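4. Opening soft bags with two arms

We now turn to the part of the project we enjoyed most, the bag task. Zippered bags are a wonderful test for a two-armed robot. They look simple, everybody owns one, and yet almost nothing about them stays put. Push on one side and the other side moves. Pull on the edge of the opening and the whole bag may tip over, slide, or fold in on itself. A policy that has learned to pick up blocks and cups gets very little help from that experience once cloth is involved.

4.1 Setup

Both arms work over a white table in front of a white wall. We use one fixed camera that sees the table and one small camera at each wrist. The policy, which we call Nava, gets all of these views at every step, along with the joint positions, and puts out a short chunk of motion for both arms at once. There is no depth sensor and no model of the bag. The baseline, Bavow, has the same network size and the same training data but sees only the fixed view.

We collected 235 demonstrations by teleoperation, all of them in our Hinden lab, and kept every one in which the bag ended up with its opening held by at least one finger. Demonstrators were told to work at whatever speed felt natural. Some of them grabbed the fabric boldly, others nudged it along in tiny steps, and we were happy to have both styles in the data – the spread seems to help more than it hurts. Each run was then cut into chunks and labeled with one of three phases: approach, brace and open.

4.2 Why the wrist views matter

At the start of a run, the fixed camera tells the policy nearly all it needs. It shows where the bag is, which way it is turned and how far away the arms are. Close to the bag this changes quickly. The arms themselves begin to hide the opening, and a finger that is inside the bag looks much the same from the side as a finger that has slipped behind it.
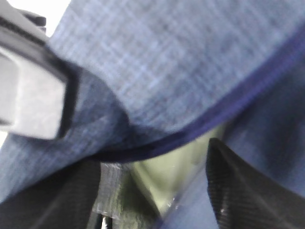 The wrist views are much messier, and we were at first unsure that a network could make good use of them. At close range there is little shape left to go by. Most of what the camera sees is weave, seams and folds, and the outline of the bag is gone. Still, there is a lot in there. A seam between two panels gives a direction. A gap shows up as a change in color when the lining differs from the outside. Straps are harder, as they can form edges just as sharp as the edge of an opening, and we saw early versions of Nava chase them with great determination.

To deal with this we added a small extra training target, the edge label. For 400 wrist frames we marked by hand which edges belonged to the opening and which belonged to straps, seams or folds. A light head on top of the wrist encoder learns to tell them apart. The head is thrown away after training, so it costs nothing when the robot runs. We had expected a modest gain and were delighted by how much steadier the fingers became near the opening.

4.3 Bracing before opening

The second idea is just as simple. One arm should hold the bag still while the other works on the opening. People do this without thinking, and our demonstrators all did it too, but a plain imitation policy often lets go of the brace too soon. We therefore tie the two arms together through a shared phase signal. As long as the signal says "brace", the holding arm is penalized for moving away from the fabric. When it changes to "open", the holding arm may follow the bag, and the working finger moves into the mouth and pulls outward.
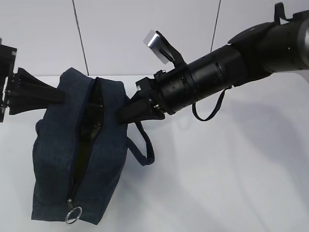

Robot Learning Notes, Vol. 2, p. 100

The signal is learned from the phase labels and needs no force sensing. We like this a lot, because it keeps the method usable on arms with plain position control. It also gives us something to look at when a run goes wrong. If the signal flips back and forth, the trouble is usually in the wrist views. If it is steady and the bag still gets away, the brace was placed too low.

4.4 The approach phase

We treat the approach as its own phase, even though no contact takes place in it. The fingers are kept wide and the wrist camera looks toward the bag, so that the first close view already holds the zipper line and the front panel. Runs that begin with a poor view seldom recover. In the Ok variant of our policy, the arm is allowed to wait for a few steps and adjust the wrist before moving in. The change is tiny in code – a single threshold on the phase signal – and it removed a whole class of missed first contacts.
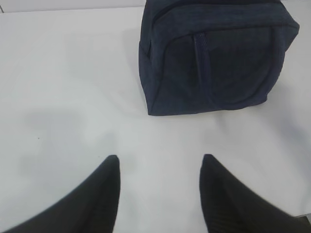 Figure 4. Wrist camera view with the fingers spread and the navy bag still clear of contact.

4.5 What we saw

Across over 100 trials, the full method reached the opening far more often than Bavow, and the difference was largest when a strap lay close to the zipper. Taking out the edge label brought back the strap chasing described in Section 4.2. Taking out the shared phase signal left the approach unchanged but made the brace unreliable. We find this split very encouraging: each part fixes the problem it was built for, and the two can be studied apart.

Failures remain, and they are interesting ones. A soft bag can slouch so that the opening closes between approach and contact. The policy then presses on fabric that no longer gives way. Demonstrators solved this by backing off and coming in again from higher up, but such recoveries are rare in the data. We are now collecting more of them, beginning with bags that have been left partly collapsed.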